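In defense of the little adapter

I own 42 feet of audio cable, give or take a dog-chewed end, and I will lend any of it to anybody. What I won't lend is my adapters. Call me petty! My friend Citlali Magaña borrowed two of them for a backyard party in November and I'm still bringing it up.

People treat these things like loose change. They get tossed in the drawer with the batteries and the soy sauce packets, and then somebody's standing there with a big plug and a small hole (or the other way around) and the whole evening stops. A cable with the wrong end on it is just rope.

And I like the fancy ones, okay? Haris Shehu thinks gold trim on a plug is silly, that it's jewelry for people who read amp manuals. Maybe so. But I can spot a black-and-gold one at the bottom of a gig bag, and the plain gray kind I lose every single time. A bit of shine earns its keep.
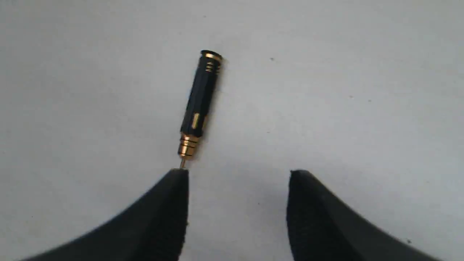

So where should you keep them? In a small zip pouch clipped to the bag you carry most, never in a drawer.

Mine's an old pencil case, and it has my phone number in it in marker. Citlali, if you're reading this, you know what to do.

Filed under: Opinion, Home Audio, Odds & Ends

Recent posts
Coiling cables without a fight
My year with the Zesten headphones
Why I quit buying splitters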